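Stunov — Centro de Triagem
Ata da reunião de equipa, fevereiro
Início: 14h10, na sala de cima

Presentes: Yakubu Ogunleye (turno da manhã), Salamatu Okafor (turno da tarde), Bello Shehu (manutenção), Suleiman Wike (chefia de operações) e eu, Omolara Abubakar, que fiquei outra vez com a ata. Já sabem que escrevo como falo, portanto quem quiser uma ata mais séria que se ofereça para a próxima!

Ponto 1. A célula dos dois braços

Começámos por aqui porque toda a gente queria falar disto e não valia a pena fingir que íamos discutir as férias primeiro.
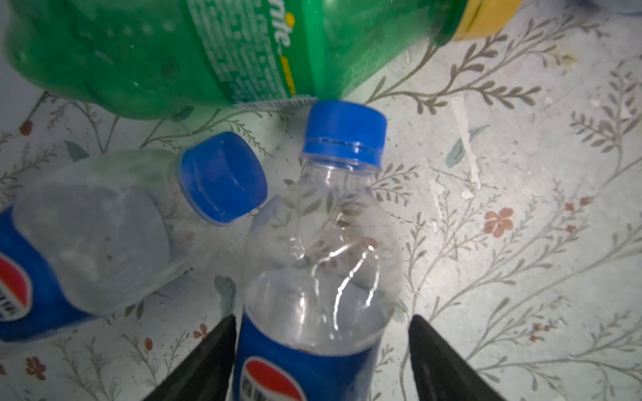
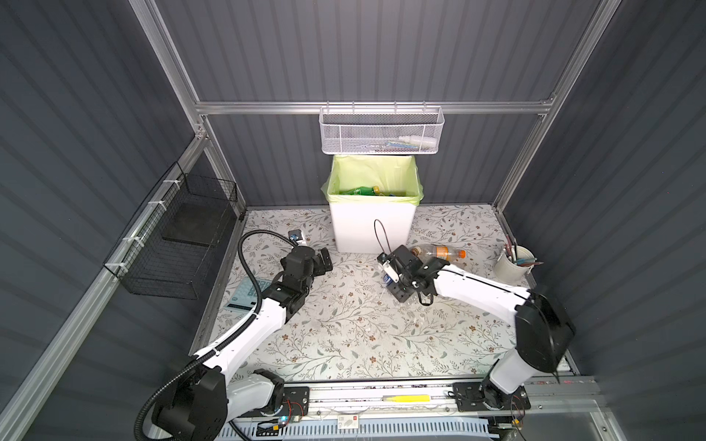
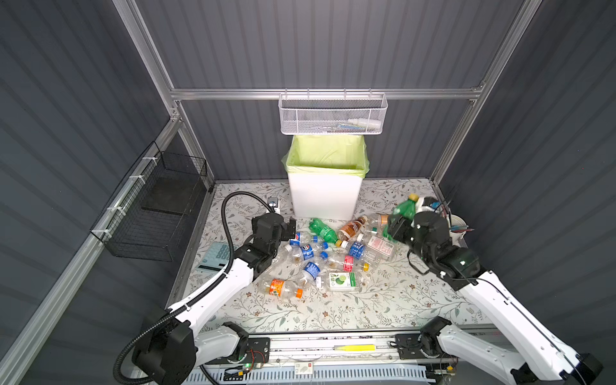
Trabalho com garrafas de plástico na célula da Codside. Na última fotografia, o braço direito tem na pinça uma garrafa verde de tampa amarela.

O Suleiman fez o resumo. A célula está connosco em regime de ensaio, o projeto chama-se Mavar, e para já só trata de garrafas de bebida e de alguma coisa miúda que vem misturada. O resto continua a passar pela mesa manual, como sempre. Ele trouxe os números do ensaio até agora: 757 objetos apresentados aos braços e 271 em que foi preciso alguém meter a mão, ou porque a pinça não pegou, ou porque pegou e largou no sítio errado. O Suleiman acha que é um bom começo. A Salamatu disse logo que 271 vezes a meter a mão é muita vez a levantar-se do banco, e que gostava de saber em que turno aconteceram. Não havia essa conta feita. Fica para fazer (ver lista no fim).

O Yakubu, que é quem passa mais horas ao lado da célula, contou como tem corrido de manhã. Diz ele que as garrafas amachucadas são as piores, porque cada uma tem o seu feitio e o braço às vezes fecha a pinça na parte mole e a garrafa foge. As verdes correm-lhe melhor, mas não sabe dizer porquê e pediu para não ficar escrito que é por serem verdes (pronto, fica escrito que pode não ser). Quando há muitas garrafas umas por cima das outras, ele afasta-as antes de carregar no botão, e foi aqui que a conversa aqueceu um bocadinho.

O Suleiman não sabia que ele fazia isto. Perguntou se não estragava o ensaio, visto que a ideia é ver como os braços se safam com o monte tal como chega. O Yakubu respondeu que ninguém lhe tinha dito que o monte era sagrado e que, se não espalhar, passa a manhã a apanhar garrafas que os braços atiram uns aos outros. Eu confesso que fiquei do lado do Yakubu, mas também percebo o Suleiman. Acabámos por combinar o seguinte: durante a primeira metade do turno não se mexe no monte, na segunda metade mexe-se à vontade, e aponta-se na folha qual foi qual. A Salamatu aceita fazer igual à tarde.

O Bello falou da parte dele. Tem três queixas e uma coisa boa. A coisa boa é que o tapete às flores, que toda a gente gozou quando chegou, se limpa com um pano e não escorrega. As queixas: primeiro, as mangueiras pretas dos cabos fazem um arco por cima dos braços e ele quer verificar as abraçadeiras todas as semanas, coisa que não está em nenhum plano. Segundo, o tapete já tem zonas raspadas e ele quer um de reserva. Terceiro, não tem manual em condições. Tem um documento da Codside com muitas páginas sobre o programa e quase nada sobre o que fazer quando um dedo da pinça fica preso às seis e meia da manhã com o técnico a dormir.

O Suleiman vai insistir com a Codside no manual. Em relação às abraçadeiras, o Bello tem razão e passa a ter meia hora por semana para isso, dentro do horário, sem ser em cima do resto.

Ponto 2. O que muda para quem está na mesa

Este foi o ponto mais comprido e peço desculpa se me escapou alguma coisa, porque às tantas falávamos todos ao mesmo tempo.

A Salamatu levantou a pergunta que andava a circular no vestiário: se a célula ficar, quem sai? O Suleiman respondeu que não está prevista a saída de ninguém durante o Mavar. Ela pediu-lhe que dissesse o que acontece depois do Mavar. Ele disse que não tem essa resposta, que a decisão não é só dele, e que não ia inventar uma para nos sossegar. Ficou um silêncio um bocado pesado. O Yakubu agradeceu-lhe a franqueza, a Salamatu disse que franqueza não paga a renda, e seguimos.

Pedido concreto da equipa, que ficou aprovado pelos presentes: antes de se decidir se a célula fica, há uma reunião como esta, com as contas em cima da mesa, e as contas chegam-nos com tempo para as lermos. O Suleiman vai levar isto à direção por escrito e eu guardo uma cópia.

Depois falámos do trabalho em si, que já mudou, com ou sem decisão. O Yakubu explicou que antes acabava a manhã com os ombros feitos num oito e agora acaba com a cabeça cansada. Está parado a olhar, à espera que o braço falhe, e custa-lhe mais do que parece. Na mesa tem ritmo, conversa com quem está ao lado, o tempo passa. Ao lado da célula está sozinho e não pode distrair-se. Sugeriu rodar de duas em duas horas. A Salamatu concorda com rodar mas prefere de hora a hora. O Bello, que não roda, achou por bem não votar. Vamos experimentar com a hora dela à tarde e as duas horas dele de manhã, e na próxima reunião cada um conta como lhe correu.

Também se falou do subsídio. Quem acompanha a célula está a fazer uma coisa que não estava na descrição de funções — vigiar, parar, repor, preencher a folha — e a equipa entende que isso devia contar. O Suleiman tomou nota e não prometeu nada. Eu tomei nota de que ele tomou nota.

Sobre a formação: houve uma sessão da Codside quando a célula foi montada, mas calhou toda no turno da manhã. A Salamatu aprendeu com o Yakubu, à hora da troca, de casaco vestido. Ela diz que ele explica bem (ele corou), mas que isto não é maneira de aprender a parar uma máquina. Estamos todos de acordo. Vai haver uma segunda sessão à tarde, e até lá a célula só trabalha à tarde com o Bello no edifício.

Ponto 3. Quanto é que isto tem de fazer

O Suleiman apresentou a meta do projeto: chegar aos 3.000 objetos antes de se fazer o balanço. O Yakubu quis saber se isso é uma meta dos braços ou uma meta nossa, porque se for nossa vamos todos ter a tentação de lhes pôr à frente as garrafas fáceis. Boa pergunta! Segundo o Suleiman é só para ter amostra que chegue, ninguém vai ser avaliado por isso, e prefere que demore mais e que a folha esteja bem preenchida.

A propósito da folha, a coluna «outros» está a ser usada para tudo. Combinámos dividir em: garrafa, tampa solta, coisa que não devia estar ali. O Bello queria ainda uma coluna para «não faço ideia», houve riso, e ficou. Acho que vai ser a mais usada.

A Salamatu lembrou que as tampas são um assunto por resolver. Na mesa tiramos a tampa quando dá jeito e vai para o balde ao lado. A célula não tira tampas e a garrafa segue tapada, às vezes ainda com líquido. A Bako, que nos leva os fardos, ainda não se queixou, mas também ainda levou pouca coisa vinda dali. O Suleiman vai perguntar-lhes diretamente se é problema antes que apareça um fardo devolvido.

Ponto 4. Arrumação à volta da célula

Coisa rápida. O saco do caixote branco tem de ser mudado no fim de cada turno e não quando calha. As canetas ficam no copo branco e voltam para o copo branco. A calculadora anda sempre debaixo do braço esquerdo ou lá perto e a Salamatu quer saber se pode ser usada ou se faz parte do ensaio. O Suleiman também não sabia! Vai perguntar à Codside. Enquanto não houver resposta, para contas usa-se o telemóvel e com a célula parada não se tira nada de cima do tapete sem apontar.

O Bello pediu ainda que ninguém pouse copos de café no perfil de alumínio da frente, onde estão as placas e os fios. Não disse nomes. Olhou para mim. Não volta a acontecer.

Ponto 5. Outros assuntos

O aquecimento do vestiário continua a fazer barulho. O Bello já pediu a peça.

As férias da Páscoa ficam para a próxima, outra vez, mas quem já sabe o que quer pode deixar-me o papel no cacifo.

O Yakubu pediu que a próxima reunião seja no meio da troca de turno, para não ter de ficar à espera depois de sair. Aceite.

Quem faz o quê

Suleiman: manual e calculadora com a Codside, segunda sessão de formação, carta à direção, falar com a Bako sobre as tampas, resposta sobre o subsídio.
Bello: verificação semanal das abraçadeiras, preço de um tapete de reserva, peça do aquecimento.
Yakubu e Salamatu: as duas metades do turno apontadas na folha, experimentar a rotação.
Salamatu: separar as 271 intervenções por turno (eu ajudo, que as folhas da manhã estão comigo).
Omolara: folha nova com as colunas combinadas, cópia da carta, passar esta ata a limpo.

Terminámos às 15h35. A ata vai ser afixada ao lado do relógio de ponto. Correções comigo, de preferência a lápis.

Omolara Abubakar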